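We're looking for people who fix their own bikes, mowers, sinks and cars, and who would like to show somebody else how it's done. Jetomine is putting together a season of free home repair evenings starting in March, and we'd love to have you at the table!

No teaching background needed. If you've ever talked a neighbor through a stuck bolt over the phone, you already know most of the job. Each evening runs two hours with a small group, and you pick the topic. Last season Preben Hjaltested did an entire night on squeaky hinges and people asked him to come back (he is coming back).
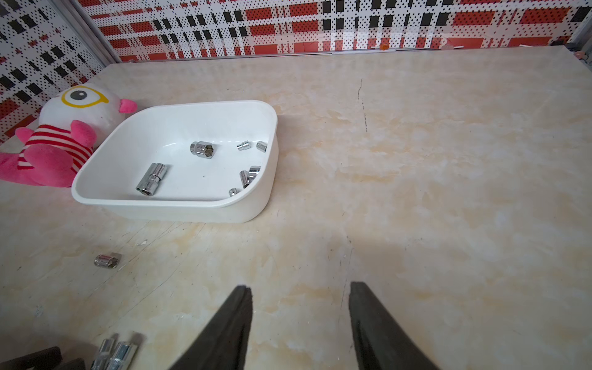 We also want learners, total beginners very much included. You'll try everything yourself, ask as many questions as you like, and take home a short printed guide. Kids over ten are welcome with an adult.

Session leaders get dinner, bus fare and a small thank-you payment. We can lend basic hand tools, but bring your favorites if you prefer them.

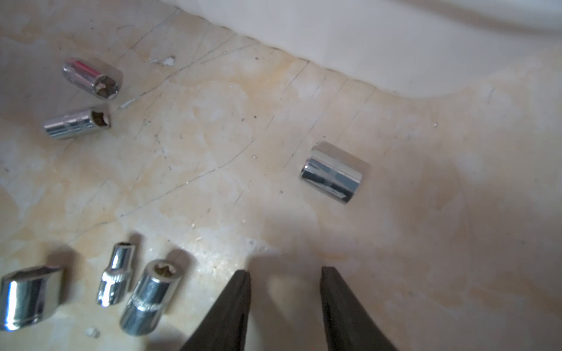 *Chrome sockets, out on a pale surface.*

To sign up, write to Ásdís Hafstein at the Jetomine front desk by 21 October 2022. Tell her whether you'd like to lead or learn, what you enjoy fixing, and which evenings you can't do. A few lines is plenty. She answers everyone, usually within a week, and is happy to talk through a half-formed idea.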